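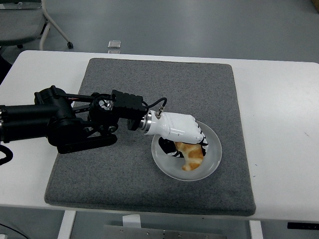 Pastry, plate, gray felt. My idea of a properly set table.

I want to make a case for the felt mat, and I know how that sounds. For years I was a tablecloth person. My mother ironed hers, I crumpled mine, and either way the thing ended up in the wash every time somebody had jam. Then we bought a white table (my choice, I'll own it) and I found out how loud a white table is. Every plate clacks. Every mug you set down at six in the morning wakes up the dog.

So last February I got a big square of gray felt, the speckled kind with rounded corners, and put it in the middle. Not placemats! I have strong feelings about placemats. They slide around, they're always one short, and they turn a shared snack into assigned seating. One big mat leaves everybody free to put a plate wherever they like, and you still get a border of clean table to lean your elbows on.

My friend Pak-hei Hsu thinks I'm wrong. He says felt is for coasters and pool tables, more or less, and that crumbs get into it and live there forever. Okay, crumbs do get into it. I eat a lot of flaky pastry and I'm not going to pretend otherwise. But you take the mat outside, give it five hard shakes, run a lint brush over it, and you're back in business. Compare that with a tablecloth, which has to be washed, dried, and (if you're my mother) ironed. I'll take the shaking.

Where I agree with him is butter. Butter on felt is bad news, and I have one faint shiny spot to prove it. The answer is a real plate, a round white one with some room on it, even for a single pastry. People skip the plate when they're only having "a little something," and they eat over the sink or off a paper towel like they're hiding from someone. Get the plate out! It's one more thing to rinse. You'll live.

The other complaint I hear is that gray is gloomy. Maybe, on its own. Put something golden brown over it and tell me it's gloomy. A patterned cloth fights with the food, and I've owned two with lemons on them that made every breakfast look like a picnic at a bank.

Pak-hei is coming over on his next free morning and he's threatened to bring almond croissants, the kind with powdered sugar all over the top. I've already moved the lint brush to the kitchen drawer.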